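Speaker notes – "Teaching two arms with two hands"
Talk length: 10 minutes, then questions. Slides are with Nelly Pacheco.

Opening. Say good morning, thank Nelly for the invitation. Start directly with the problem: at Praltedska we had a task which every new worker learns in one shift, and we could not write it as a program. So we decided to show it to the robot by remote control.

Slide 2. Explain the set-up slowly. The operator moves two small handles, and the two arms follow. We record the joint positions and the camera pictures together. Mention that Walter Restrepo built the first handles, and that they were too stiff. After one hour the wrist is tired, and a tired wrist makes bad examples.

Slide 3. The work with flexible tube. Leave the slide up while you speak, do not read from it.

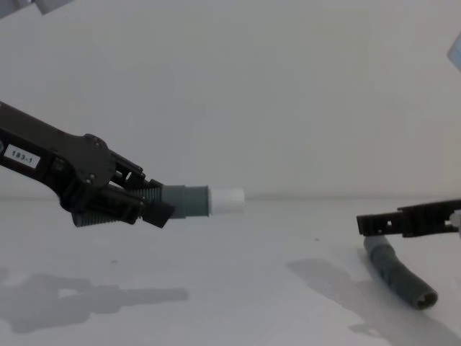

Ondska, September

A ribbed part is a difficult thing to hold. On the left the jaws have the grey piece with the white tip, and the tip points to the right. The other gripper is open, with its long finger just over the tube on the table. Ask the audience: what would you do next with the right hand? Wait for answers. Usually people give two different ones, and both are good.

Now make the main point. When two operators choose differently, the robot learns something between them, and this middle way may be wrong. In Ondska we recorded 97 demonstrations and kept 92. The others we removed because the operator stopped in the middle to think. A pause is also copied – please say this sentence twice.

Slide 4. Our rules for operators:
Agree on the order of the hands before you start.
Move slowly, but do not stop.
If you make a small mistake, correct it and continue. We keep these recordings.
Change the operator after roughly half an hour.

Slide 5. Guiding by hand. Compare with the Mwaipopo work, where the person holds the arm itself. It is quicker to learn, but with two arms you have no hand free, and your sleeves are in the camera picture.

If there is time: tell about the new handles from Neltunora. If not, go to questions. For the question about force feedback, say that we do not have it yet and give the word to Walter.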